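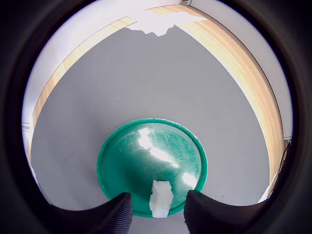
Glare on a horizontal work surface is governed by two properties that buyers often confuse: reflectance, the share of incoming light a surface returns, and gloss, the degree to which that light leaves in a single direction. A white desk can have low gloss and a black one can act as a mirror. The medium gray top shown here, matte and free of printing or lines, is close to what lighting engineers request for close inspection, and the white background past the two strips of pale wood is the kind of bright field that makes the choice matter. An eye moving between the two has to readapt each time.

At the Sorbridge assembly plant, Kalliopi Michailidis measured 153 benches over one winter. Most had been bought for chemical resistance, with finish left to the supplier. Gloss readings at 60 degrees ran as high as 40 units on the older laminate. She resurfaced one line in April with a coated sheet from Zervas and left the lighting alone.
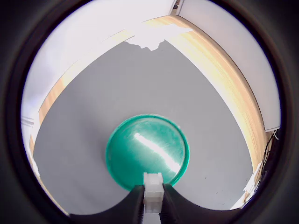

Readings on the new sheet stayed under five units. Bench illuminance averaged 823 lux before and after, so the change in contrast at the task came from the finish. Veiling reflections on printed labels did not improve, which was expected, as the labels carry their own gloss and sit above the bench. Correcting those means moving the fixture out of the offending zone or tilting the work.

A second trial at Firndale tested wear. Matte coatings polish under the forearm, and after some 19 weeks the front edge of each bench read higher than the back. Cleaning method had a larger effect than hours of use. Abrasive pads raised gloss in patches; a damp microfiber cloth did not. The Wuris meter used in both trials was recalibrated before each set, and readings were taken at the same five points per bench.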